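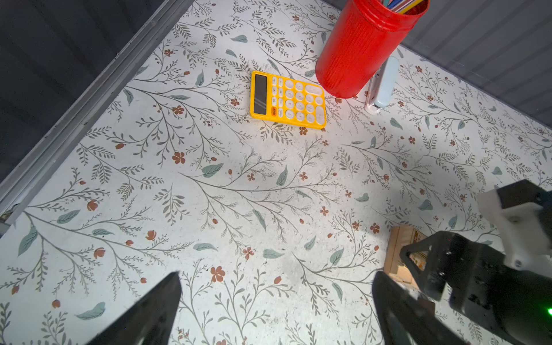 発表メモ：小さな店の値付け(持ち時間16分)

最初に自己紹介。マゲサで雑貨の仕入れを担当。前職の話は省く。

スライド2。値付けでよくある失敗から入る。原価に一律の率を掛けるだけだと、送料と包装費が抜ける。ジャークゲートの店では、この二つを入れて計算し直したら、利益の出ていない商品が約50点見つかった。ここで少し間を置く。

スライド3。計算の順番を説明する。仕入れ値、送料、包装、手数料。足してから、残したい額を乗せる。端数の処理は最後。会場に電卓を持っている人がいれば、一緒に打ってもらう。
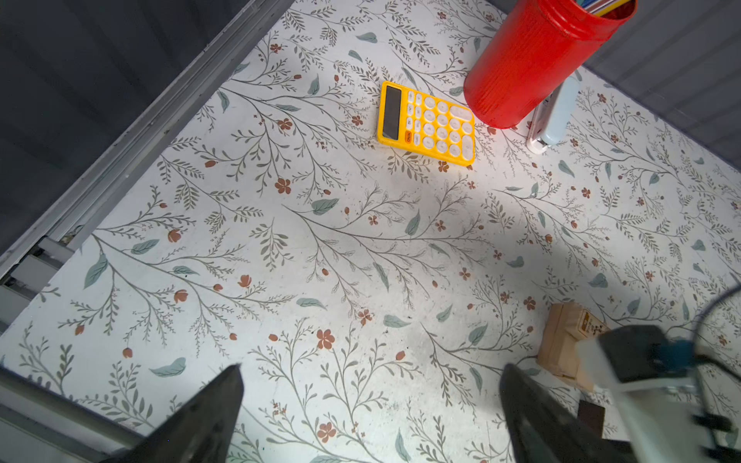 黄色い電卓と赤いペン立て

スライド4。値上げの伝え方。カニニ・サンさんの店の例を使う(本人の了解済み)。12月に棚の札を替え、理由を一行だけ書いた。常連からの質問は送料のことが多かったそうだ。

スライド5。値下げは在庫を見てから。時期を先に決めておく。売れ残りの原因が値段かどうか、置き場所も確かめる。

時間が余ったら卸値の交渉の話。足りなければスライド5は飛ばす。質疑の司会はワフラ・ムゴさん。計算表は出口で配布、70部。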